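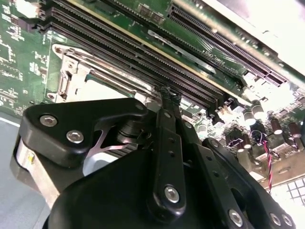

A green server motherboard with its CPU socket and memory slots.

Pescombe opens server board refurbishing line

Pescombe has opened a refurbishing line for server motherboards at its Lindenis site, the company said in January 2021. The line takes boards pulled from retired rack servers, tests them and returns them to stock as spare parts.

The first lot consists of 136 boards from the hosting firm Grurno. Of these, 124 passed the power-on test at intake. The others were set aside for repair or for parts.

Each board goes through 7 stations. Work starts with dust removal and a check of the capacitors, followed by inspection of the CPU socket under magnification. Bent contacts are the most common fault, according to line manager Deepika Rai. The load plate and retention lever are then opened and closed to check the clamping force. Memory slots are tested one channel at a time with known good modules.

"A board with one dead slot can still be sold, but it has to be labeled that way," Rai said. "The buyer needs to know which slot it is."

Boards that pass are run under load overnight, given new firmware and packed in antistatic bags. Test records are stored by serial number and supplied with the board.

Apinya Sriwong, who handles purchasing at Prasertsri, said her firm has ordered refurbished boards for servers whose maker no longer supplies spares. Delivery is set for March. Pescombe plans to process 742 boards in the first year.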